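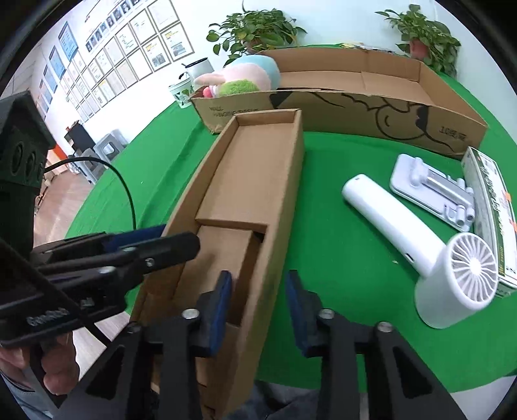 Ticket: Left gripper closes late, table station 2
Site: Jornport, front room
Opened: 2021-01-30
Status: Closed, follow-up in May

Reported problem

Station 2 is the pair of hand-held grippers we use for the box packing runs on the green cloth. Left gripper was lagging the right one. Operator squeezes both handles together, right jaws shut, left jaws follow late. In the Clemora log the gap came out at 40 ms on most closes. Limit for this station is 30 ms. Out of the last 24 runs, 7 were rejected for it.

Right gripper has had no complaints.

Checked first

Swapped the two data cables at the hub. Delay stayed with the left gripper, so the hub port is fine. Swapped them back.

Restarted the Clemora recorder and loaded the station profile again. No change.

Cleaned the blue pads on both tools with a dry cloth. There was lint on them from the plush items. Pads are still well bonded and not worn through. No change to the delay, but they needed it.

Mechanical check

Powered the left tool down and worked the jaws by hand. Stiff for the first part of the travel, then free. The right one moves evenly all the way.

Backed off the pivot screws on the left tool one at a time. The second one was much tighter than the rest. It was probably overdone when the pads were changed. Set all of them again with the small driver from the Wiltel kit, just to the point where side play goes away. Jaws now move evenly by hand.

The thin cable from the camera housing was also pulling on the body when the wrist turned. Gave it more slack and clipped it again. The thick cable was left as it was.

Retest

Zeroed both grippers with the jaws fully open, then ran ten closes on air and ten on the edge of a cardboard box. Left gripper now stays under 30 ms every time. Then did a short packing run with the plush pieces and the fan. No rejects.

First zero did not take - the jaws were resting against the box wall. Keep both tools clear of everything on the table before pressing zero.

Notes for next shift

Do not tighten the pivot screws to stop a rattle. Log it here first.

If the delay comes back, pull the left tool and put the spare on. The spare is in the Echeverría case under the bench and needs its own profile loaded before use.

Pads and pivots on both tools to be looked at again in May. New pads are on order, not needed yet.

Closing.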